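木窗内侧冷凝与窗台发霉：换玻璃还是先处理空气

版块：门窗与围护结构
标签：结露 / 木窗 / 热桥 / 通风

1楼 楼主 北坡老墙

房子是砖墙加内抹灰，起居室一樘大木窗，固定扇为主，木格条分成小格。去年把原来的单玻换成了双玻，6毫米空气层，格条保留。换完以后玻璃中部结露少了，但下槛和玻璃交接的地方仍然有水，窗台抹灰靠近下槛的一条开始起黑点。

测过的数据：室内相对湿度早上68%，温度正常采暖水平。窗下没有暖气片，暖气在对面墙。窗框外侧密封胶去年新打，内侧没有打胶，只有木压条。

两家给了方案。Troson的人来看过，建议整樘换掉，断桥铝，三玻两腔。Masance的建议是保留木框，换暖边间隔条的中空玻璃，窗台下加一道保温。价格差很多，先不贴。

想问的是：在保留木框的前提下，下槛这条线的结露能不能彻底解决。

2楼 kelvin_minus

先说结论：68%的湿度下，谈玻璃意义不大。

按室内20度算，相对湿度68%，露点接近14度。也就是说内表面任何一点低于这个温度就会出水。6毫米空气层的中空玻璃，边部是铝间隔条，冬天夜里边部温度肯定在这条线以下。三玻也只是把概率降下来，边部照样有风险。

发霉的条件比结露还宽，表面附近空气湿度长期在80%以上就够了，不需要看见水。你的窗台抹灰可能从来没有湿过，霉照样长。

先把湿度压到50%以下，再观察两周。

3楼 木作旧账

不同意楼上把玻璃排到最后。6毫米空气层在现在看就是凑合，和12毫米的传热系数差得不少。楼主的格条是真格条还是贴上去的装饰条？如果是真格条，每一小格都是一块独立的中空玻璃，边部周长加起来非常长，线传热的影响比整块玻璃大得多。这种窗算整窗K值的时候不能只看玻璃中心。

另外请楼主说明下槛有没有排水槽，槽口深度多少。老木窗原来是给单玻做的槽口，塞中空玻璃进去，封边往往压不住。

4楼 楼主 北坡老墙

真格条。槽口原来浅，木工加深过，具体深度没有记录。下槛外侧有斜面，没有排水孔。

玻璃没有进水，腔内没有起雾。

5楼 窗台测温员

说一下测量方法，很多帖子吵起来都是因为数据不可比。

湿度计不要放在书架上。放在窗边离玻璃一掌远的地方，和房间中央各放一个，看差值。便宜的电子湿度计偏差可以到5个百分点，用饱和食盐水在密封盒里校一下，平衡值是75%。

表面温度不要用红外枪直接打玻璃，玻璃会反射，读数受对面物体影响。贴一小块哑光胶带，等温度稳定以后打胶带。抹灰面可以直接打，发射率够高。木框也可以直接打，亮漆面最好同样贴胶带。

测量时间选日出前。傍晚测的数没有参考价值。

6楼 Janaína Pacheco

我做既有建筑改造，补充下槛的问题。

大面积木窗的弱点一般在三处：玻璃边部，框与墙的接缝，窗台下的墙体。楼主把三件事放在一起问，需要拆开。

第一，玻璃边部。换暖边间隔条以后，边部内表面温度能提高几度，具体看框型。对真格条的窗，改善幅度比整块玻璃明显，理由3楼已经写了。

第二，框与墙的接缝。内侧不打胶，室内潮气会从压条后面走到外侧冷的位置，然后凝在那里。原则是内侧气密要比外侧严，外侧要能透汽。楼主现在的做法正好相反，外侧用胶封死，内侧敞开。这一条应该最先改。

第三，窗台下墙体。内保温可以做，但厚度不能随意，做完以后原砖墙更冷，要核算界面上的湿度。用硅酸钙板比用挤塑板稳妥，板材全粘，背后不能留空腔。

下图为渲染图，浅棕色木框，竖向分四列，中间一道横格条，墙面米色。看玻璃下面那根较厚的下横框即可，这类构造最常出问题的就是它和墙面交接的那条线。

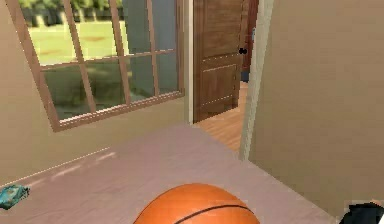 处理顺序

一、内侧接缝。拆压条，清掉松动抹灰，贴内侧气密胶带，胶带一边粘框，一边埋进抹灰。阴角不要拉紧，留一点余量。

二、外侧接缝。把下槛位置的密封胶割掉，换预压膨胀密封带。两侧和上槛可以暂时不动。

三、下槛补排水。没有排水孔的，在斜面低处开口，孔径宁大勿小，太小会被表面张力挂住。

四、窗台除霉。先用酒精擦拭，再铲掉长霉的抹灰，干透以后用石灰基材料补。不要刷含有机胶的腻子。

五、以上做完过一个采暖季，再决定换不换玻璃。

7楼 kelvin_minus

6楼的构造顺序没有问题，但五条里没有一条是降湿度。内侧做气密以后，房子漏风更少，湿度会再往上走。原来靠缝隙换掉的那部分水汽要有出路。

楼主家里几个人，厨房有没有外排，洗的衣服在哪里晾？一个人睡一夜呼出来的水汽以百克计，一桶衣服晾干是两公斤上下。换气次数不够的情况下，把窗做得再好，水会去找下一个冷的地方，一般是衣柜后面的外墙角。

8楼 Janaína Pacheco

同意需要通风，我把它当作前提没有写，是疏漏。不过“谈玻璃意义不大”说得过头了。湿度50%时露点9度多，6毫米空气层加铝间隔条，寒冷地区夜间边部照样可以低于9度。两边都要做。

9楼 楼主 北坡老墙

厨房有外排，卫生间没有外窗，排风扇接公共风道，风量很小。冬天衣服在起居室晾。

10楼 kelvin_minus

那就是晾衣服。

11楼 路过的腻子

我家同样情况，买了除湿机，窗台干了，电费涨了。后来停了除湿机，改成早晚各开窗一次，每次几分钟，对开形成穿堂，效果差不多。墙体蓄热足够，关窗以后温度回得很快。长时间开一条小缝是最差的做法，窗洞侧壁会被吹冷，霉就长在侧壁上。

12楼 木作旧账

除湿机在低温房间效率很低，压缩机式的低于15度就频繁化霜。起居室可以用，北向不采暖的房间不要指望。

再说一下断桥铝的方案。Troson的样本我看过，型材本身没有大毛病，但是换整樘要凿洞口，砖墙老抹灰一凿就是一大片，收口的钱往往不在报价里。楼主问一下报价636一平的那类基础款含不含洞口修补和副框，多数不含。

13楼 窗台测温员

636一平做不出三玻两腔的断桥铝，这个价只可能是两玻。楼主的报价单上应该另有一栏。

14楼 木作旧账

我写的就是基础款，没有说是三玻。拿它举例说收口费用。

15楼 窗台测温员

那请写清楚，后面的人会拿这个数去砍价。

16楼 漆面观察

问一个偏的问题。木框内侧的漆要不要一起处理？我家的下槛漆面已经起泡，Araújo的水性木器漆刷过两遍，第二年又起。

17楼 Janaína Pacheco

起泡说明木材含水率高，换漆没有用。先测含水率，针式的就行，顺纹扎，超过18%不要上漆。内侧漆膜的阻汽能力应当高于外侧，外侧用透汽的薄涂体系。很多人外侧刷厚漆，内侧只上一遍清油，水汽进得去出不来，起泡和腐朽都从下槛端部的榫头开始。

端头切面单独封，多刷两遍。

18楼 漆面观察

测了，下槛中段16，靠墙两端23。看来是端头的问题，先晾着。

19楼 楼主 北坡老墙

更新一次。衣服挪到有排风的卫生间，排风扇换成Skavevwood的大风量型号，加了止回阀，门下留缝。早晚对流开窗。湿度计用盐水校过，原来那只偏高3个百分点，所以当初的68实际是65。现在早上稳定在52到54。

日出前贴胶带测，玻璃边部最低8.5度，下槛木头表面12度，窗台抹灰紧挨下槛处11度。玻璃边部还有一道细水线，木头和抹灰上没有水。

内侧气密胶带打算等天暖再做，现在拆压条怕冻裂老抹灰。预算上限2000，只做接缝和排水孔，玻璃放到以后。

20楼 kelvin_minus

53%对应露点10度出头，边部8.5度有水线，和计算吻合。再降到45%左右水线就会消失，但是冬天室内到45%有人会觉得干，自己权衡。

21楼 木作旧账

抹灰11度，室内53%，那个位置的表面湿度已经超过90%，霉还会长，只是没有水可看。保温板这一步不要省。

22楼 Janaína Pacheco

21楼算得对。接缝改完先复测抹灰温度，漏风消除以后这个数可能会上来一些。如果仍低于12.5度，窗台下和侧壁补薄的硅酸钙板，侧壁用15毫米的就可以，压到框边为止，别盖住排水和压条。

23楼 楼主 北坡老墙

收到。排水孔开在每格下面还是只开两端？

24楼 木作旧账

下槛是通长的，两端各一个，中间再加一个，避开竖格条的榫眼。开孔以后孔壁要封漆。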